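Household Storage and Sorting: Notes for Session 7
How we decide what goes with what 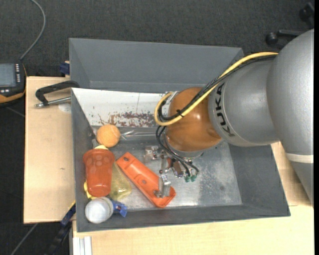 Department of Design and Everyday Life, Alwood College

Hi all, these are my notes from last time, tidied up a bit (and with the Zalisden reading worked in, which I ran out of time for). Bring them to the next class, we'll start from the pantry exercise.

Why group things at all?

I started with my own kitchen drawer, so I'll start there again. I have batteries in it, string, a tape measure, birthday candles and a key I can't match to any lock. Ask me where the candles are and I can tell you right away! The drawer works fine for me and it's hopeless for a guest. That's the first point I want you to take home: a grouping is always made for a certain person doing a certain task.

There are two broad ways people sort at home.

By kind. All the cups together, all the screws together. Easy to explain, easy to check, and you notice when you're running low.

By use. Everything for baking in one spot, even if that means flour next to a rolling pin next to paper liners. Faster while you're working, harder for anyone else to guess.

Most homes mix the two, and so did most of yours in the February survey. We got 173 answers back (thank you for pestering your relatives) and a lot of people wrote something like "by kind in the kitchen, by use in the garage." I'd love to know why the garage is different. Somebody should write their paper on that.

The Zalisden reading

It's a long chapter and you can skim the middle. What I care about is the part on "holding places," meaning the chair with the coat on it, the bottom stair, the bowl by the door. The author treats these as real storage with real rules, and I agree. If you clear a holding place without giving it a replacement, the pile tends to come back somewhere close by. My bottom stair has come back twice.

Words to know

Home spot: where a thing lives when it isn't in use.
Holding place: where it waits.
Overflow: the spare stuff kept away from the home spot, like the extra soap under the sink.

For next time

Pick one drawer, shelf or box at home and write 2 pages on it. Say who uses it, what they use it for, and whether it's sorted by kind, by use, or by something else. A sketch is welcome, and please don't clean it up first, I want the real thing. Papers are due 2nd June, in the tray outside the Somlow Room. If you're sharing a place with a classmate, choose different drawers.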